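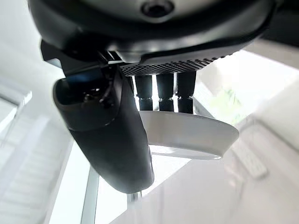
Section 4. Placing and starting the Lavport dehumidifier. Read this before plugging in, takes a few minutes and saves a wet floor. Most trouble with basement drying comes down to airflow and dust. Any vent with openings as tiny as the square ones along the black plastic in the photo will collect lint, and lint is what you get plenty of in a laundry basement. So — soft brush, never a pin or a knife point. Same rule for the intake on the Lavport, the dryer next to it and anything else down there with a grille.

4.1 Before you start

Let the unit stand upright for 8 hours if it came to you lying down. Overnight is easiest. Don't plug it in early to "just see".

Walk the room first. Windows shut, door shut, floor drain not blocked. Check for standing water and mop it up by hand, the Lavport dries air and can't do anything about a puddle.

You'll need a damp cloth, a soft brush, a level, the drain hose from the accessory bag and a bucket if you have no drain.

4.2 Placing the unit

1. Pick a flat hard spot. No carpet, no pallets, no stack of old magazines.

2. Leave 13 inches free at the back and both sides. More if you hang laundry nearby.

3. Check with the level, front to back and then side to side. If the unit leans forward the tank float sticks.

4. Lock the two front casters. Back ones don't lock.

5. Keep hanging clothes off the top. Drips go straight into the outlet.

Note: a corner is usually the worst place. Flurina Pfister tested corner and center placement for us in a cellar full of wet bedding, and the center won by a whole evening.

Caution: do not run the unit from a power strip or an extention cord. Wall outlet only, grounded.

4.3 Connecting the drain hose

Skip this if you plan to empty the tank by hand.

1. Unit off, plug out.

2. Pull the rubber cap at the lower back. Keep the cap. Tape it to the inside of the tank door or you will lose it.

3. Push the hose on as far as it goes, then slide the clip over.

4. Run the hose downhill the whole way. No loops, no lifting it over the edge of a sink.

5. Pour a cup of water in the drain tray and look for it at the far end. Nothing coming out — hose is kinked or the clip is pinching it.

If your drain is higher than the outlet you need the Uvton pump, sold separately. See section 7. The pump has its own fuse, a spare is under the lid.

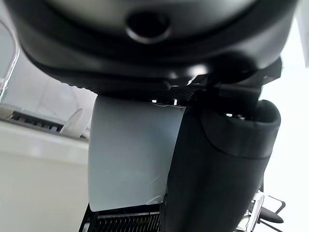 Once the hose is running clear, leave it alone. People like to tidy it behind the unit afterward and that's how the kinks get back in.

4.4 First start

1. Plug in. One beep, display shows the room humidity. Number will jump for the first few minutes, ignore it.

2. Press MODE until LAUNDRY lights up.

3. Set the target to 58 percent. Good starting point for a basement. Lower dries faster but costs more to run, and old wooden doors and shelves don't like it.

4. Fan on HIGH for the first day, then AUTO.

5. Come back before bed and check the tank or the hose end.

In a cold room (early spring, April mornings in an unheated cellar) the unit stops now and then to defrost. Fan keeps going, compressor goes quiet, display shows DF. Normal. Don't switch it off during a defrost, just wait.

Caution: after switching off, give it a few minutes before switching back on. Restarting right away is hard on the compressor.

4.5 Weekly cleaning

1. Plug out.

2. Slide the filter up and out. Shake it outside, rinse with lukewarm water if its really gray.

3. Let it dry completly. Not on a radiator, the frame warps.

4. Brush the intake grille top to bottom. Vacuum with the brush head if you have one.

5. Wipe the housing with the damp cloth. No alcohol, no scouring powder.

6. Rinse the tank. A bit of dish soap is fine.

Filter reminder comes on after 2000 running hours whether or not you've been cleaning. Means replace, not rinse. Use a Vandberg flat filter, small size. Hold RESET until the light goes out.

4.6 If something looks wrong

Tank light on, tank empty: float stuck. Take the tank out, jiggle the float, put it back firmly.

Fan runs, no water: room is already below target, or too cold.

Rattling: casters not locked, or the tank isn't seated.

Musty smell: dirty filter or old water in the tank. Do 4.5 again.

Still stuck, call the Rainer service desk and ask for Andri Lehner. Have the serial number ready, sticker is behind the tank.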